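Dinner for One, Most Nights

Oluf Juhl cooks at eight in the evening, after his shift at the bus depot in Calel, and he eats by 8:30. For years he made too much. He had learned to cook from his mother, who fed a household, and her recipes did not divide well.

More people in town are cooking for themselves alone, and a class at the Savance adult school is built for them. The course runs for two months, ending in June, and the room holds a long waiting list. Students learn how to buy a half cabbage, how to freeze rice flat in bags, and how to make a soup that does not last a week.

The teacher is Ditte Kragh. She starts with shopping, because waste begins at the store. A family pack of chicken costs less per pound, but only if it gets eaten. She tells students to split it the day they bring it home and write the date on each bag.

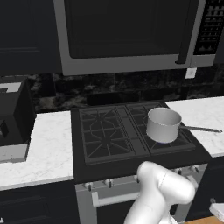 A microwave above a gas cooktop, with dark cabinets to the left.

Equipment comes second. Kragh asks students to get by with one small skillet, one saucepan and a good knife until the course is over. Many arrive with more than that and use less of it by the end. She does not teach gadgets, and she has no objection to canned beans.

The third week is given over to milk and eggs – things that spoil in a kitchen where one person has cereal now and then. White sauce, rice pudding and a plain custard all use up what is left in a carton. Juhl now makes the pudding most weekends and takes it to work in a jar.

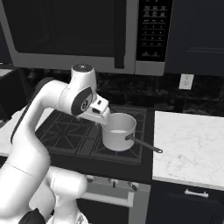
Kragh would like more students to sit down when they eat, and she says the meal goes by too fast at the counter. She sets a place mat at each seat in class, and the last part of every session is spent at the table.

Juhl was slow to take up that habit. He used to eat standing, with the radio on. The radio is still on, but he has cleared the mail off his table, and on nights when he makes the cabbage soup he puts the second bowl straight into the freezer.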